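How Does a Robot Know Where Its Hand Is?

Plikero for Curious Kids | Machines and Code | Ages 8 to 12

Close your eyes and touch your nose.

Did you do it? Good. Unless you poked yourself in the eye, in which case, try again more slowly. Your brain knew where your hand was without looking. Scientists have a long word for this sense, but you can call it "knowing where your bits are."

A robot has no such luck. If you bolt a hand onto a robot and switch it on, the hand has no idea whether it is over a table, under a table or in the soup. Somebody has to write software to tell it.

Start with a picture

Suppose you put a small camera on the robot's hand. Now the hand can see! Well, sort of. What the camera gives the computer is a giant grid of numbers, one batch for every tiny dot of color. To you it's a cup. To the computer it's a very long phone bill.

So the first job of the software is to find things in the numbers that are easy to spot again. Corners are good. The corner of a window is good, and so is the edge of a chair. A blank white wall is terrible, and looks the same wherever you stand. Robots find blank walls as dull as you do.

Play the moving game

Hold up one thumb and shut one eye. Now move your head from side to side. Your thumb seems to jump a lot, and the wall behind it hardly budges. Near things slide past quickly and far things slide past slowly.

The software plays this game many times every second. It picks out its corners and edges, waits a blink, and checks where they went. If everything slid left, the camera probably turned right. If everything got bigger, the camera is moving forward and might want to think about slowing down.

Suppose one short video gives the computer 667 corners to follow. A few of them will be wrong. A reflection in a window is a famous troublemaker, because it slides around when you move and pretends to be a real thing. Good software takes a kind of vote. If most corners say "we went left" and 54 of them say "we went up to the moon," the 54 get ignored.

Why is the world so bendy?

Cameras for robot hands often have a fisheye lens. It squeezes a very wide view into one picture, which is great for spotting corners. The price is that straight things come out curved, like your face in the back of a spoon. Before the computer can measure anything, it has to do some math to unbend the world. It knows exactly how its own lens bends things, so it can work backward.

The cheat sheet

Sometimes programmers help out by putting a marker in the room. A marker is a square with a black and white pattern, like a chunky cousin of the code on a cereal box. The software knows how big the square really is. If it looks tiny, it must be far away, and if it looks squashed, the camera is seeing it from the side. One good look and the computer can work out where it is. Is this cheating? Yes. Engineers love it.

Copying a person

Once software can track a hand, you can teach with it. A person holds a gripper (the pinching part), picks something up and puts it down. The software works out the path the gripper took and saves it. Then another program studies lots of these paths and tries to learn how picking up is done. It's a bit like learning to tie your shoes by watching, except the robot never whines about it. 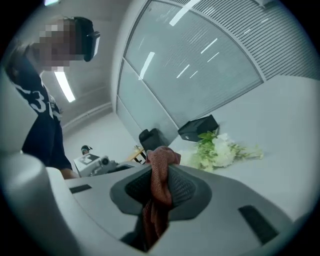
A gripper holding a rust-red cloth 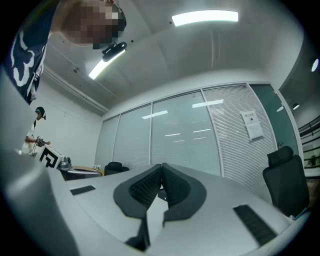 The two black fingers of a gripper, with ribbed sides facing each other

Photos: Greko / Ostrowski Picture Desk

Cloth is one of the hardest things you can give a robot, by the way. A block stays block-shaped. A cloth changes shape whenever you pinch it, so the software can't simply remember what it looks like.

Try it yourself

You need 2 people, a sock and a blindfold. One person is the hand and wears the blindfold. The other is the software and may only say left, right, forward, back, up, down, open and close. Get the sock off the floor and into a drawer.

Whoever is the software will soon be very annoyed with the hand. Swap places and be annoyed the other way around.

Next in this series: Why Robots Bump Into Glass Doors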